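Shared entrance at Mapplebeck gets new shoe storage

March | By Sihan Long

The shared entrance on the ground floor at Mapplebeck has been refitted with new shoe storage, following complaints that the walkway behind the inner door was too narrow when residents came in together. Work finished on Tuesday and the side door is open again.

The old closed cabinet was 71 cm high and its doors opened outwards into the walkway. It has been replaced by open racks with three shelves each, in light wood on a black metal frame. The budget for the entrance was £3000, of which £1000 went on the racks and the rest on floor covering and lighting.

Cengiz Eren, who drew up the plan, said open shelves had been chosen mainly for airflow. "Shoes put away damp in a closed cabinet stay damp," he said. "The old one smelled by November every year." The lower shelves are for indoor slippers and slides. Outdoor footwear goes on the mat by the side door until it is dry, and boots are not to be left on the racks at all.

The floor covering is striped grey carpet, laid wall to wall. Huiling Xia, who looks after the ground floor, asked for a pattern that would not show grit between cleans. It is to be vacuumed twice a week. 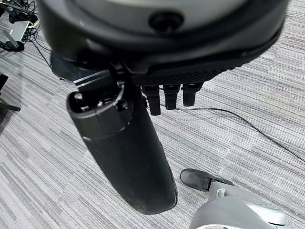
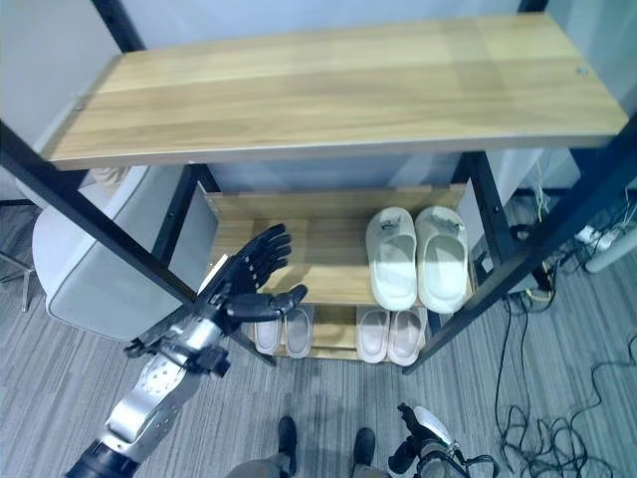
Residents are asked to keep pairs together with the toes facing out, and to leave a gap between one pair and the next so that sizes can be read without lifting anything. Each flat may use the space of two pairs – guests' slippers count towards this. Items left for more than 22 days will be moved to the store room on the first floor, where they can be collected from Shengli Luo in the evening.

The screws in the top boards will be checked for tightness after the first month of use. A coat rail for the opposite wall has been priced but not ordered.

Contact: Mapplebeck house office, ground floor | © Mapplebeck Residents' News | Back to top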